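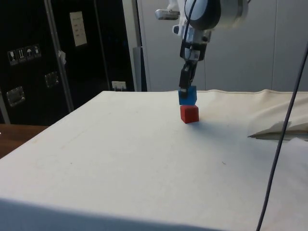 **BROKBY, January**

# Covis Block Stacking Kit for School and Club Robotics

The Covis Block Stacking Kit is a classroom set for teams that already have access to a small robot arm with a two-finger gripper. It is prepared by the Skornergate Student Robotics Program and is available to schools, after-school clubs and teams entering the Tsolakis Student Challenge. The first exercise asks students to place a blue cube on a red one and release it cleanly.

## Contents

- Colored cubes, including red and blue, with spares of each color
- White cloth table cover
- Printed student workbook, 30 pages
- Instructor guide with grading sheets
- Storage box with lid

The robot arm, gripper and controller are not included.

## Course of Study

The workbook is divided into three units. In the first, students move the arm by hand control and learn to close the gripper on a single cube without pushing it across the table. In the second, they record fixed positions and build a stack of two. The third unit moves the starting cube to a new place before each attempt, and students must adjust their program to match.

Students work in pairs. One operates the arm while the other keeps the log, and the two change places at the midpoint of each session. Small sideways errors between the upper and lower cube are to be measured and entered in the log before the stack is taken down.

The workbook was written by Ourania Tzavaras and Hrvoje Atanasov. Giorgia Cirillo prepared the grading sheets, which award up to 100 points per unit.

## Setup

1. Place the arm on a firm, level table and secure its base.
2. Spread the cover over the work area. Light creases are acceptable, but the area under the stack should lie flat.
3. Route all cables outside the reach of the arm.
4. Run the arm once through its full path with the gripper empty.
5. Set out the red cube and begin Unit 1.

An instructor must be present whenever the arm is powered. Students must keep their hands clear of the gripper while the arm is in motion.

## Use in Competition

The cubes and cover may be used for practice and for official rounds of the Tsolakis Student Challenge. Cubes may not be sanded, taped or marked. Worn cubes should be replaced before a team's first official round.

## Ordering and Loans

Schools may purchase the kit or borrow one for a single term. Loan requests must be signed by the supervising teacher. Borrowed kits are checked on return, and missing cubes are billed at replacement cost.

Purchase orders are handled by Antigoni Giannakopoulos at the Brokby office. Questions about arm and gripper compatibility should be directed to Paavo Kokkonen and should state the model of the arm and the widest opening of the gripper.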